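Tabletop Gaming in Grurnstead: Notes for the Speaker
14/08/2026

Slide 1. Welcome members and guests on behalf of the Grurnstead Games Society. Phones to silent, please.

Slide 2. The library now holds 300 titles. Astoma remains the most borrowed, followed by Fulier. Lending is limited to 3 games per household.

Slide 3. Open evenings. New players are seated with a regular member, who teaches the rules before play begins. Long games start first — the hall closes promptly at ten.

Slide 4. The July tournament. Pause here before taking comments from the floor.
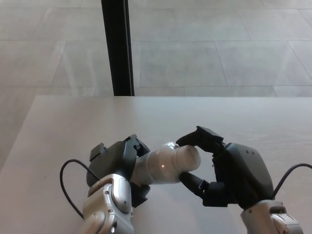 One member has asked whether Fulier should be played with a time limit in future, as the final round in July left two tables waiting. Reply that the rules are under review and that written views are welcome until the next meeting.

Slide 5. Dates and subscriptions.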